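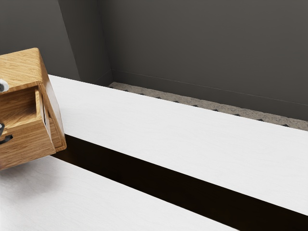

Simulated kitchen, cabinet with the drawer out

Hello all,

Notes from the open day at Clurollow in July, for those who couldn't get there. Both pictures are renders from the simulator. The team shows each drawer task there first, then on the real arm. The wooden table in the same set is modelled with its black metal frame and curved rail.
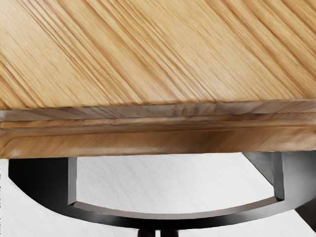

Questions from the list

Malathi Marar wrote:
> Did they say how many runs they do before moving to the real arm?
> And is Travik still part of it?

They do 2000 runs per task, and the arm gets 50 tries after that. Travik is still in – they look after the software side. Ferreira had a stand by the door but no demo.

Slides to follow once I have them.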